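Prirkville Cinema Notes

Thursday, June 9, 2022

Ivlow Opens Strongly at Home, but the Second Weekend Will Matter More

The distributor Cista has released its first complete figures for Ivlow, and they are better than most observers in the regional trade had expected. The animated feature opened on 134 screens and held first place for the whole of its opening weekend, including the Sunday, when family pictures in this market usually give up some ground to the older releases. Cista has confirmed that no screens will be withdrawn before the end of the month.

This blog has followed Ivlow since the production was announced, and readers will recall that the early notices were cautious. The director had made two short films and no features. The studio, Surdu, was known chiefly for title sequences and commercial work. The release date was moved twice, first out of November and then out of the spring holiday period, and a second postponement is seldom taken as a good sign by exhibitors. Several of them declined to book the film for their larger rooms. At least one has now changed its position, and the main auditorium in Prirkville will show Ivlow in the early evening beginning this weekend.

The opening should nevertheless be read with care. Advance sales accounted for a large share of the first two days, and those sales were supported by a discount that ended on Sunday night. School groups were also admitted at a reduced rate. Neither arrangement applies to the coming weekend, which will therefore provide the first clear measure of how the film performs at the ordinary price.
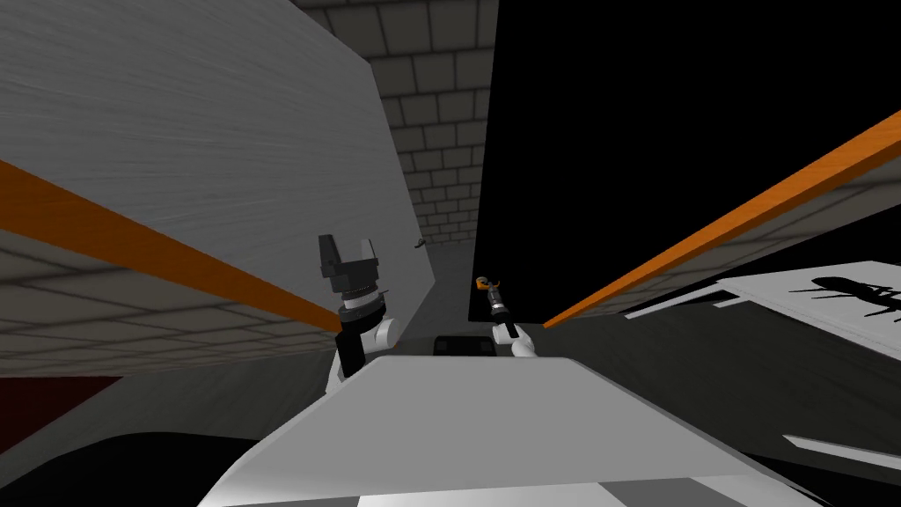
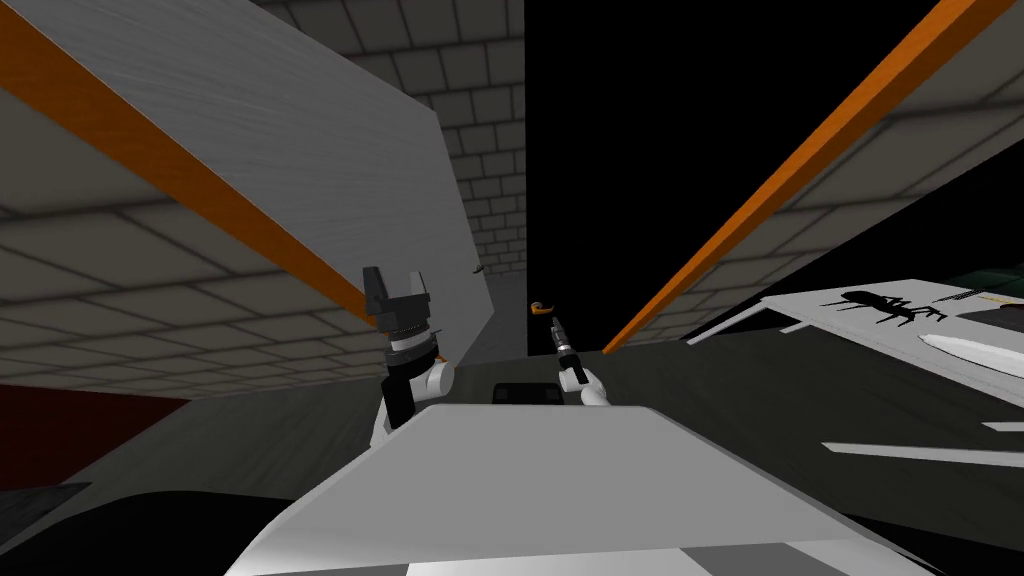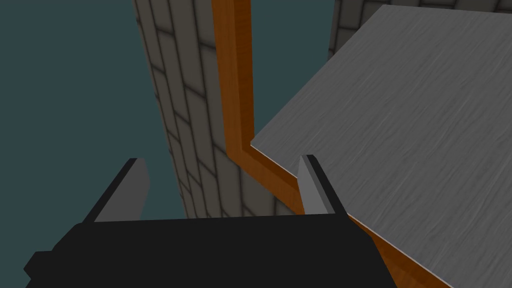

Cista has been more open than is customary about the cost of the release. Its statement divides expenditure into production, prints and advertising, and puts the advertising portion well below that of the company's two previous family titles. Much of the saving came from television, where the campaign ran for only 5 days. The company relied instead on trailers shown before other films, a method that costs little but depends on people already being in the habit of going to the theater. In larger towns that habit has largely returned. In smaller ones, attendance on weekday evenings remains thin.

The question of foreign sales is still open. Cista holds the rights for the home market only, and Surdu has kept the remainder for itself. The studio has said that discussions are under way in several territories and has declined to name them. In the opinion of this writer, a sale before the end of the summer would be desirable. Interest in a film of this size is greatest while its domestic figures are rising, and buyers are less generous once the home video date has been set.

As to the picture itself, my view has not changed since the preview. The first half is slow, and the songs are placed too close together. The second half is considerably stronger, particularly the long passage on the river, which is played almost without dialogue and held the attention of a full room that included a number of very young children. The voice performances are even and unforced. The ending leaves room for a sequel without requiring one, and parents who dislike being sold the next film before the present one has finished will find little to object to.

Local readers may wish to note the revised schedule. The Prirkville main auditorium seats 1328 and has not been opened in full for a family title in some years. Matinees will continue in the small room, where the sound is better suited to younger audiences. Tickets for both may be purchased at the box office or by telephone. The discount for groups now requires a party of 100 or more, a threshold that in practice limits it to schools and the larger clubs. I have written to the management to ask whether this might be reconsidered for the summer months.

Cista expects to publish the second weekend's figures on Monday afternoon. They will be posted on this page when they become available, together with the returns for the two holdover titles left out of this entry.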